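Why Does a T-Shirt Fold Up So Small?

I used to stuff my shirts into the drawer in one big ball, and then I'd lean on the drawer with my hip to shut it. Maybe you do that too! My grandma showed me a better way when I was 10, and I still fold like her.

Let's start with what a T-shirt is made of. It's knitted, a lot like a sweater, only the yarn is skinny and the loops are teeny. Pull on your sleeve and let go — see how it springs back? Those loops stretch and then squeeze in again. Loops also bend easily, so a shirt will fold almost any way you ask it to.

So why does a ball of shirt take up so much room? Air! Every wrinkle and lump has a little pocket of air hiding in it. When you fold, you push the air out and the layers lie close together, like pages in a book.

Now try it. Find a big flat spot. I like the bed, with the comforter shoved up out of the way. Lay the shirt down with the front facing up and pull the sleeves out to the sides, like it's waiting for a hug.

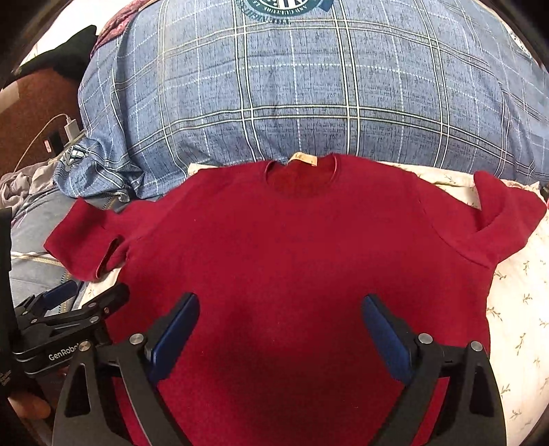
Smooth it with your hands, starting at the neck and going down. Fold one side in toward the middle, sleeve and all, then do the other side. You've got a long skinny rectangle now. Bring the bottom up to the neck, fold it once more, and you're done. My first one took me 60 seconds and looked like a squashed sandwich, so don't worry about yours.

Comments

Sumaiya Bandara: My son did his whole drawer after reading this. Do you fold long sleeves the same way?

druvo_kid: i did it on the floor and my cat sat on it

Promwood Reader: The book pages part made sense to my daughter. More like this please!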